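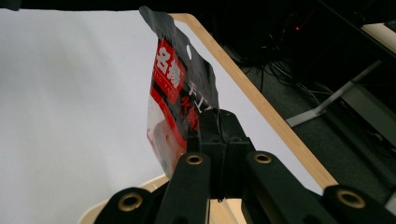

Figura 1. Bolsa negra de aperitivo con un panel rojo y caracteres chinos.

Votar en Fleltedden: quién fue, quién no fue y quién dice que fue
Trabajo final de Comportamiento Político, segundo curso
Autora: Geum-ok Cha

1. Planteamiento

El municipio de Fleltedden eligió alcaldesa el pasado enero. Ganó Kpodo, la primera mujer que ocupa el cargo, y durante una semana entera resultó imposible comprar el pan sin que alguien explicara que aquello era histórico. Mi vecina del segundo lloró en el rellano. El del cuarto también, por el motivo contrario.

Mi pregunta es más modesta que el ambiente de aquellos días: quería saber qué llevó a los estudiantes de la residencia Panum a votar o a quedarse en la cama, y si el hecho de que hubiera una candidata con posibilidades reales de ganar tuvo algo que ver. La bibliografía de la asignatura ofrece dos respuestas incompatibles, las dos muy bien escritas. Una dice que las candidatas movilizan a las votantes jóvenes. La otra dice que las movilizan las campañas reñidas y que el resto es coincidencia. El profesor nos pidió que tomáramos partido. Adelanto que lo he hecho con poca valentía.

2. Método

Repartí 490 cuestionarios en papel bajo las puertas de la residencia, porque la versión digital del año anterior la contestaron sobre todo personas que querían ganar el vale del sorteo. Volvieron 375. Es una tasa de respuesta que mi tutor calificó de sospechosa y yo de excelente. La atribuyo a que el buzón de recogida estaba junto a la máquina de café.

El cuestionario tenía 20 preguntas cerradas y una abierta («¿Algo más que quieras contarnos?»), que no volveré a incluir nunca. Alguien la utilizó para reclamar que arreglen la ducha de la tercera planta. Alguien más, con letra parecida, para insistir.

Completé la encuesta con seis entrevistas de hasta 98 minutos. La más larga fue con un militante de las juventudes del partido de Stallell, el candidato derrotado, que rechazó la grabadora por principio y después me dictó despacio para que me diera tiempo a apuntar.

3. Resultados

3.1. La participación declarada
Casi todo el mundo dice que votó. Si la encuesta fuera cierta, Panum sería la comunidad más cívica del continente, cosa que no cuadra con el estado de la cocina común. El fenómeno es conocido: preguntar a alguien si votó se parece bastante a preguntarle si usa hilo dental. Añadí por eso una pregunta de control sobre el lugar del colegio electoral, y una parte apreciable de los votantes declarados lo situó en un edificio que lleva cerrado desde el curso pasado. He mantenido esas respuestas en una categoría propia, «participación espiritual», que el tutor me ha pedido que renombre. En las tablas del anexo figura como «no verificada».

3.2. El efecto de la candidata
Entre las mujeres que acertaron el colegio electoral, la razón más marcada para votar fue «el resultado estaba muy igualado». La segunda fue «quería que ganara ella». Entre los hombres el orden es el mismo, con más distancia entre una y otra. Esto daría la razón a la segunda escuela, de no ser por las entrevistas. Dos de las entrevistadas contaron que empezaron a seguir la campaña a raíz del debate del jueves, cuando Stallell interrumpió a Kpodo para explicarle el presupuesto que ella misma había redactado como concejala. Una de ellas marcó después en el cuestionario la casilla de «resultado igualado». Cuando le pregunté por qué, respondió que la otra le parecía poco seria para un trabajo de universidad.

3.3. La decepción anticipada
Había previsto medir el entusiasmo y acabé midiendo otra cosa. En las entrevistas, las partidarias de Kpodo hablaban de la noche electoral con más alivio que alegría. Varias tenían preparado el mensaje de consuelo para el grupo de amigas y no el de celebración. Una lo envió igualmente, por error, y recibió tres pésames antes de poder borrarlo.

4. Limitaciones

La muestra se limita a una residencia, a un municipio y a personas que toman café. No pregunté por el voto de los padres, que según las lecturas del tema cuatro lo explica casi todo. Las preguntas siete y ocho eran la misma pregunta con distinta puntuación, y obtuvieron respuestas diferentes. Tampoco puedo descartar que mi pegatina de Kpodo en la carpeta influyera en las entrevistas, aunque el militante de Stallell aseguró no haberla visto y a continuación la criticó por el color.

5. Discusión

Los datos permiten sostener que una elección reñida lleva a la gente a las urnas y que una candidata puede volverla más interesante de seguir. No permiten separar ambas cosas, puesto que en Fleltedden llegaron juntas y aquí se vota cada cuatro años. Para hacerlo bien haría falta comparar con municipios donde la candidata no tuviera opciones, y también con otros igual de disputados entre dos hombres. De los segundos hay muchos.

Queda pendiente repetir la encuesta a mitad de mandato, con las preguntas siete y ocho corregidas y el buzón en el mismo sitio. El cuestionario completo y las tablas están en el anexo. Las quejas sobre la ducha se han trasladado a la dirección de la residencia.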